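Vindolard Linen and Soft Goods, Skorkenside site
Staff meeting on automation in the finishing room
Minutes, 2025-07-29

Chair: Pendo Mwakalinga
Minutes: Aiguo Guo
Present: day shift, two from night shift, one from Kendstead by phone
Apologies: packing supervisor

1. Minutes of the last meeting

Accepted with one change. The rota for the folding bench was agreed for the summer only and the last minutes left that out.

2. Where we are with the robot

Pendo said the handling trial will run until December. Until then no one's hours change and no posts are being removed. She was asked if that could be put in writing and said the letter had gone to Wieser for checking and would be on the board by Friday.

The site handles 411 soft items on a normal day shift. Management would like the robot to take 44 of these by the end of the trial, all from the plain fleecy and looped lines. Anything with buttons, ribbon or loose trim stays with people.

Aiguo asked who counts as the operator when the robot is working. At present it is whoever is nearest, and two people said they had been called away from their own bench for it. Agreed that one named person per shift will do it and that their own bench target is dropped for that time.

3. Work at the glass table

The current exercise is two-handed holding of a soft item at the glass table. Several people on nights had not seen it, so the pictures were passed around.

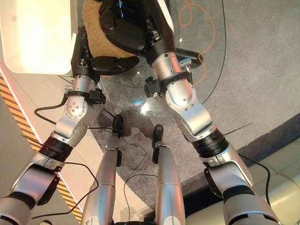

Both hands on the fuzzy tan item, glass table.

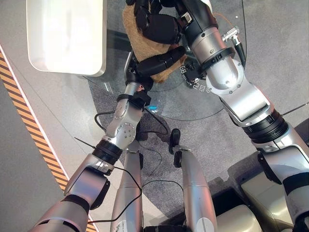
4. Floor and cables

There was a long discussion about cables. People going past with trolleys want them tied up or covered. The striped tape on the floor is to be treated as a line you do not cross with a trolley, whether or not the arms are moving. Pendo will order 150 feet of cable cover and ask for the orange cable to be run another way if there is enough length.

The cleaners asked if they may vacuum the carpet by the table. Yes, but only with the robot shut down and the operator in the room.

5. Training and pay

Seven people have put their names down for operator training. Night shift said the sessions are all at 2 p.m., when they are asleep. One early morning session will be added.

The question of a higher rate for trained operators was raised again. Pendo has no answer yet. Several people said they would not sign up for a second block of training without one, and asked for that to be recorded.

The Kendstead site said their older folding hands had mostly been moved to inspection, which some liked and some found hard on the eyes. Aiguo to ask them for the inspection rota and break times.

6. Actions

Pendo - letter on hours and posts, on the board by Friday
Pendo - cable cover, early training session, reply on operator rate
Aiguo - operator names for each shift, inspection rota from Kendstead
All - tell the shift lead if you are pulled off your bench to watch the robot

7. Any other business

The fan by the packing door is still broken. Reported again.

Next meeting to be held at shift change so that nights can attend.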